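Droltum Workshop: Gallery, December

Welcome to the gallery of our small workshop. In these weeks we are teaching simple table tasks to a robot, and we do it by hand. A person holds the gripper, closes it on the object, moves it and opens it again. The recording of this movement becomes one demonstration. We have now 409 demonstrations for the task we call "containers", and our goal is 700 before the end of the month.

The work looks easy, but it asks for patience. The hand must go slowly and in the same manner each time, also when the arm is tired. If the person changes her mind in the middle of the way, we throw away the recording and start again. Clementina Ramalho, who joined us from Godach, has made the greatest part of them.
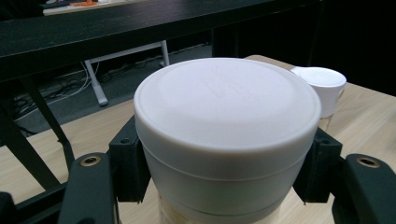

The white container between the two black fingers, with a smaller white cup behind it.

Wide objects are the most difficult for us. The fingers must come to both sides at the same moment, otherwise one side pushes before the other and the object turns a little. We advise new people to practise this closing 4 times before they press record. For the lid we have a separate task, which will begin after this one.

The colour of the objects is also a question. We began with white things on a light table, and later we will repeat the same movements with darker ones, so that the robot doesn't learn only one kind of view.

Questions about the recordings can be sent to the Siregar room, second floor.

Page updated 2024-12-11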